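회사 소개

스토나드(Stonard)는 컴퓨터와 소형 서버를 조립하는 업체에 부품을 준비해 보내는 회사입니다. 파워서플라이, 배선 하네스, 팬, 브래킷, 나사류를 받아 검수하고, 고객사의 조립 순서에 맞춰 트레이와 칸막이 상자에 나누어 담은 뒤 라인 옆까지 가져다 둡니다. 조립은 하지 않습니다. 조립하는 사람이 손을 뻗었을 때 필요한 부품이 있도록 하는 데까지가 저희 일입니다.

업계에서는 이 일을 키팅, 자재 준비, 비료 등 여러 이름으로 부릅니다. 저희 작업장에서는 중국어로 备料区라고 적은 표지를 씁니다. 한국어로 옮기면 '자재 준비 구역'입니다. 처음 거래한 고객사 루모니어(Lumonier)의 라인에서 쓰던 말을 그대로 가져왔고, 사내 문서도 같은 표기를 따릅니다. 새로 들어온 직원이 가장 먼저 익히는 글자이기도 합니다.

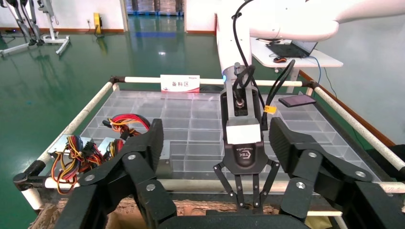 글·정리: 스토나드 자재운영팀
분류: 회사 소개 > 하는 일

준비 구역의 대차

준비 구역에서는 작업대를 대차로 짭니다. 흰색 파이프를 검은색 연결구로 이어 만든 틀이고, 육각 렌치 하나로 풀고 조일 수 있습니다. 높이를 바꾸거나 선반을 한 단 더 넣을 일이 생기면 담당자가 그 자리에서 고칩니다. 구역 표지는 파이프에 끼우는 카드 형태로 만들었습니다. 대차의 용도가 바뀌면 카드만 바꿔 끼우면 됩니다.

현재 쓰고 있는 대차는 13대입니다. 한 대에 한 주문만 올립니다. 두 주문을 같은 대차에 올리면 공간은 절약되지만, 모양이 비슷한 부품이 옆 주문으로 넘어가는 일이 생깁니다. 초기에 그런 일을 여러 번 겪고 나서 정한 규칙이며, 급한 주문에도 예외를 두지 않습니다.

파워서플라이처럼 무겁고 각진 부품은 칸이 나뉜 투명 플라스틱 트레이를 사용합니다. 벽이 투명하면 옆에서도 칸 안을 볼 수 있어 빠진 자리를 찾기 쉽습니다. 은색 케이스는 긁힌 자국이 잘 드러나므로 넣을 때 벽에 대고 밀지 않고 위에서 똑바로 내려놓습니다. 라벨 면의 방향은 주문서에 적혀 있습니다. 고객사마다 나사를 조이는 방향이 달라서 라벨을 어느 쪽으로 두느냐에 따라 조립자가 부품을 한 번 더 돌려야 하는 경우가 있습니다.

배선 하네스와 칸막이 상자

문의가 가장 많은 품목은 배선 하네스입니다. 여러 색의 전선이 한 묶음으로 되어 있고, 끝이 풀린 채 담으면 옆 칸의 묶음과 엉킵니다. 하네스는 한 묶음씩 감아서 종이 칸막이 상자에 한 칸에 하나씩 넣습니다. 감는 크기는 칸 크기에 맞추고, 커넥터는 묶음 바깥에 둡니다. 꺼낼 때 커넥터를 잡고 당기는 사람이 많아 교육 시간에 이 부분을 따로 연습합니다. 잡아야 할 곳은 전선 다발의 가운데입니다.

칸막이 위로 전선 고리가 넘어온 것은 마감 전에 안으로 넣습니다. 작은 일 같아도 상자를 쌓으면 위 상자 바닥에 전선이 눌립니다. 마감 점검표의 첫 줄이 이 항목입니다.

종이 칸막이는 가장자리가 거칠어 오래 쓰면 보풀이 일어납니다. 플라스틱으로 모두 바꾸자는 의견도 있었으나, 하네스는 가볍고 상자째 고객사로 나가는 경우가 많아 종이를 계속 쓰고 있습니다. 돌아온 상자는 칸막이가 휘었는지 확인한 다음 다시 쓰거나 폐지로 보냅니다. 회수 상자 정리는 화요일 오전에 합니다.

비어 있는 칸은 그대로 둡니다. 주문 수량이 칸 수보다 적을 때 남는 칸에 다른 부품을 채우지 않으며, 완충지도 넣지 않습니다. 빈칸이 보여야 수량을 한눈에 맞춰 볼 수 있습니다. 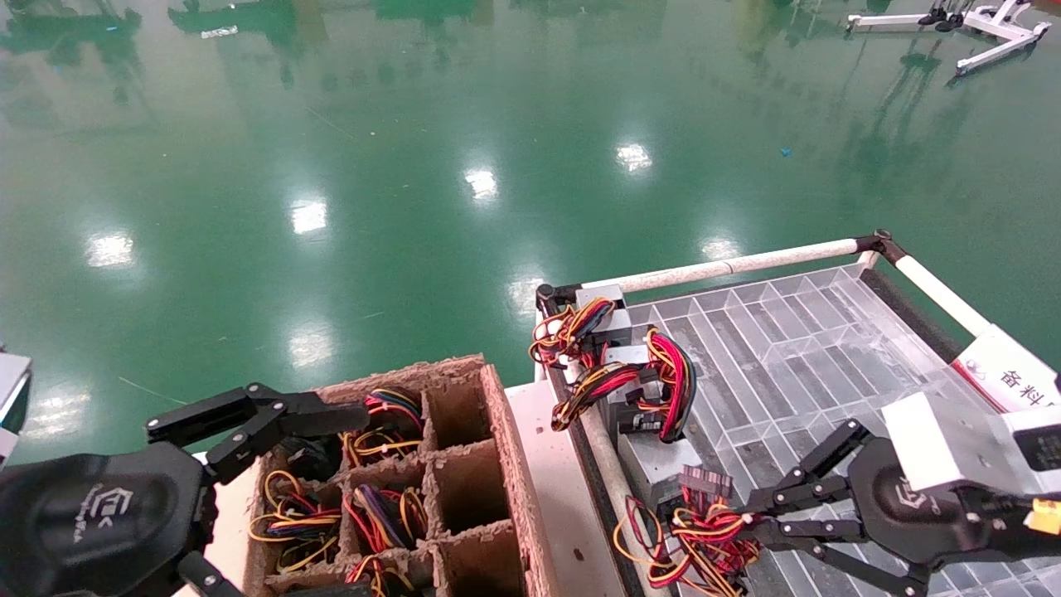 작업장과 바닥

작업장 면적은 469제곱미터입니다. 입고 검수, 보관, 준비, 출고 대기의 네 구역으로 나뉘고, 바닥은 전체를 녹색 에폭시로 마감했습니다. 광택이 있어 천장 조명이 그대로 비칩니다. 떨어진 나사나 잘린 타이 조각이 눈에 잘 띄어 청소가 수월합니다. 대신 대차 바퀴에 붙은 테이프 자국도 잘 보이므로, 바퀴는 출고 구역에 들어가기 전에 닦습니다.

보관 구역은 통로를 넓게 잡았습니다. 선반을 두 줄 더 놓을 수 있는 면적이지만 대차 두 대가 서로 비켜 가려면 지금의 폭이 필요합니다. 통로에는 물건을 잠시라도 세워 두지 않습니다.

취급 품목

등록된 품목은 모두 2197종입니다. 크게 다음과 같이 나눕니다.

전원 부품: 파워서플라이, 전원 코드, 스위치
배선류: 내부 하네스, 연장 케이블, 팬 케이블
체결 부품: 나사, 스페이서, 클립, 브래킷
포장 자재: 칸막이 상자, 트레이, 완충재

메인보드와 저장장치는 정전기 관리 설비를 갖춘 협력사 포페스쿠(Popescu)에서 맡습니다. 고객이 한 주문으로 요청하시면 저희가 두 회사의 출고를 맞추어 같은 차량으로 보내 드립니다. 청구서는 각각 발행됩니다.

주문이 처리되는 순서

고객사에서 조립 지시서를 보내면 품목과 수량을 확인하고 부족분을 회신합니다. 재고가 모두 있으면 대차를 배정하고 준비를 시작합니다. 무거운 부품을 먼저 담고, 하네스와 체결 부품은 나중에 담습니다. 나사는 봉투에 담아 대차의 오른쪽 끝에 모아 둡니다.

준비가 끝난 대차는 담은 사람이 아닌 다른 직원이 점검합니다. 점검에는 한 대당 15분을 잡습니다. 품번, 수량, 방향, 칸 밖으로 나온 전선의 유무를 보고, 틀린 것이 있으면 대차 전체를 준비 구역으로 되돌립니다. 그 자리에서 고쳐서 통과시키면 무엇이 틀렸는지 기록이 남지 않기 때문에 번거롭더라도 되돌리고 있습니다.

점검 기록은 주문 관리 프로그램 스투르케본(Sturkevon)에 올라갑니다. 거래 중인 고객사는 계정을 받아 자사 주문의 진행 상태와 되돌린 내역을 볼 수 있습니다. 되돌린 내역을 왜 고객에게 보이느냐는 질문을 가끔 받습니다. 같은 부품에서 실수가 반복되면 품번이나 라벨 자체가 헷갈리게 되어 있는 경우가 많고, 그럴 때는 고객사와 같이 바꾸는 편이 빠릅니다.

견학과 문의

거래를 검토 중인 회사는 작업장을 둘러볼 수 있습니다. 앞이 막힌 신발을 신고 오시기 바랍니다. 준비 구역 안에서는 대차에 올려진 부품에 손을 대지 않도록 부탁드립니다. 11월은 재고 조사가 있어 견학을 받지 않습니다.

견적을 요청하실 때는 품목표와 하루 조립 수량, 원하는 트레이나 상자의 종류를 함께 보내 주십시오. 트레이를 정하지 못한 경우에는 부품 견본을 한두 개 보내 주시면 칸 크기를 맞춰 제안해 드립니다. 견본은 견적서와 함께 반송합니다.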